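Nalten two-arm kit, three weeks in. Quick review

Posting this between shifts so forgive the mess. Bought the Nalten bench kit (two arms, two grippers, the soft orange finger pads) plus the Lameo teaching software. $1185 for the software seat alone, which hurt. Question I wanted answered: can a machine do the dull stuff in a small shop kitchen yet. Clearing, stacking, wiping, putting things where they go.

Short version: some of it. Slowly. Don't cancel anyone's shifts.

Setup. Took me one long evening. Manual is decent until you get to the cable routing, then it's basically two drawings and good luck. Bolts were all there. One of the pads was on crooked out of the box, five minute fix. Lameo found both arms first try, which is more than I can say for the old Moffat unit we had. That thing needed a restart every time someone ran the dishwasher.

Soft pads are the best part of the kit. Grippy, don't scratch, easy to wipe down. They do pick up flour and grease and then they get slidey, so clean them more than you think. Replacements are $69 a pair. Steep for a bit of rubbery cover but I'd still take them over the hard Ponix jaws, which chipped two of my bowls in October.

What I tried first: big obvious stuff. Mugs, tubs, folded towels. Fine. Towels better than expected, it doesn't care if the corner is off, and neither do I.

Then thin stuff and shiny stuff, and thats where you find out what you paid for.

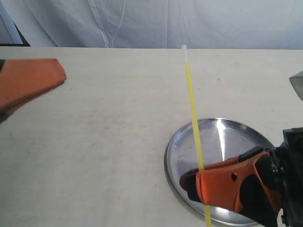
Thin things roll, or they tip in the fingers and end up pointing somewhere you didn't plan for. Grabbing is OK. Knowing which way the thing is pointing after you grabbed it, not OK. I ran 50 tries of "pick it up, put it in the jar" with skinny items. 41 made it in. Sounds good until you remember a six year old gets all of them, and faster, while talking to you.

Shiny metal is its own headache. Turn the overhead light off and it does better. Turn it on, it goes hunting for edges that arent there. I ended up putting a bit of parchment over the worst ones while teaching, then taking it off later. Helped a little.

Flat plates from a bare table: no. Can't get under the rim unless you slide it to the edge first, and then you're teaching two jobs. From a rack, much better. If your plates live in a rack you'll be happier than me.

Speed. Painful. One item takes as long as me doing the whole tray. You can crank it up in Lameo but above the middle setting the arms get jerky and I stopped trusting it near glass.

Noise is fine. Bit of a whine from the wrist, you stop hearing it by lunch.

Support answered in a day both times. First answer was useless, second one fixed it (firmware, wrong version on the left arm, do this before anything else!!)

Would I buy again? For a bench where the same four things go to the same four places all day, yes. For a real kitchen, home or shop, where somebody leaves a whisk in the sink and a lid on the chair, no. Not this year.

Pros: pads, quick pairing, tough as nails, decent support
Cons: slow, shiny stuff, plates, price of the software, cable routing page

3 out of 5. Will update if the next Lameo release fixes the glare problem like they say it will.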